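Ticket: Left gripper drops or drags cloth, right one doesn't
Product: Skiser wide-finger gripper, fitted to two-arm bench
Site: Jallanbridge workshop, bench 2
Opened: December 8, 2018
Status: open, waiting on supplier

Hello again. I said I'd write everything down properly this time instead of sending you six emails in a row, so here goes.

Quick reminder of what we're up to. We're comparing two kinds of fingers for picking up clothes, the Skiser set and the Husberg set, and before I swap anything over I wanted a decent baseline with Skiser on both arms. Same firmware, same controller settings, same shirts. The idea was to do 35 picks per arm and then change the fingers. I've not got that far, as the left arm is being a pain.

What it does: it goes down to the cloth fine, closes, and then when it lifts I get one of two things. Either it comes up with nothing at all, or it has hold of a tiny pinch and drags the whole shirt across the bench before letting go. Out of the first 35 picks the left one missed 18. The right one missed 8, which I could live with.
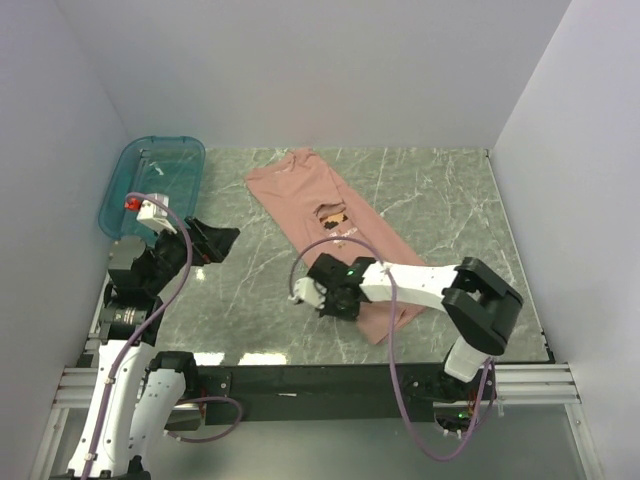

Bench 2, pink shirt on the diagonal, both arms over the table.

Things I've tried so far, in the order I tried them:

Re-homed both arms. No change.

Swapped the motor cables over, left to right. The fault stayed on the left, so I don't think it's the cable. I did find one of the clips on the left link had worked loose and the cable was pulling a bit at full reach, so I've put that back. Felt very pleased with myself for ten minutes and then it missed again.

Turned the closing force up on the left. This helped with the misses but made the dragging worse! I've put it back to where it was.

Cleaned the finger pads with a damp cloth and let them dry. Slightly better for a few picks, then back to normal.

Checked the wrist camera. I had a theory that the glare off the tabletop was throwing the height estimate out, because it's a shiny surface and the lamps are right overhead. I turned the lamps down and ran a few more. If anything it was a touch better on the right arm and the same on the left, so I can't rule it out but I'm not in love with the idea any more.

Then I started spreading the shirt out flat before each go, to see whether it's the thickness of the cloth that matters. With the long fold in it there's a nice ridge to grab, and the left arm does manage that more often than not. Flat hem or a single layer of sleeve, hardly ever. The right arm doesn't seem to care much either way - it goes for the hem and gets it.

So my guess is that the left fingers aren't meeting properly at the tips. I tried the piece of paper test (close on a strip, then pull) and the left lets it slide out where the right holds on. I haven't taken the fingers off to compare them side by side yet because the manual says that voids the calibration and I'd like somebody to tell me it's all right first.

The log has the left motor stopping at 2,000 counts when it's shut, and I've no idea if that's what it should be. I forgot to write down the right one before I powered off, sorry. Will add it.

The shirt as I had it laid out for the flat runs:

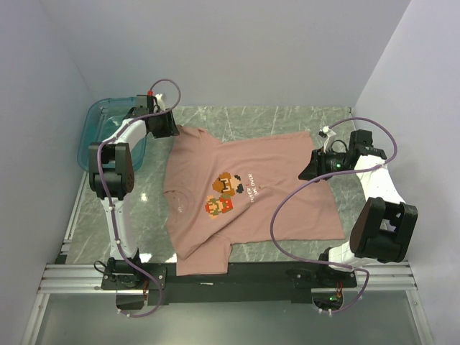
Sibiya replied: Thanks for this, much easier to follow. Please don't turn the force up again, you'll only wear the pads. Your paper test points the same way I was thinking. If the closed position was set with a bit of fluff or thread between the tips, the controller will believe it's shut when there's still a gap, and thick folds will hide the problem while single layers show it up. You can take the fingers off, that's fine, just note which way round they were. Clean the tips, refit, then run the zero routine with nothing between them. Send me the closed reading for both sides before and after.

Right, that makes a lot of sense, and there's been plenty of pink fluff about. I'll do the zero routine on the left first and leave the right alone so I've still got something to compare with. If it holds paper afterwards I'll redo the full 35 on that side and bin the old numbers - no point in comparing Husberg against a gripper that wasn't closing.

One more question while I've got you. Do the Husberg fingers need their own zero, or does the controller keep the old one? The leaflet in the box only covers fitting the screws.

Contact support | © 2018 Sibiya Bench Support | Back to top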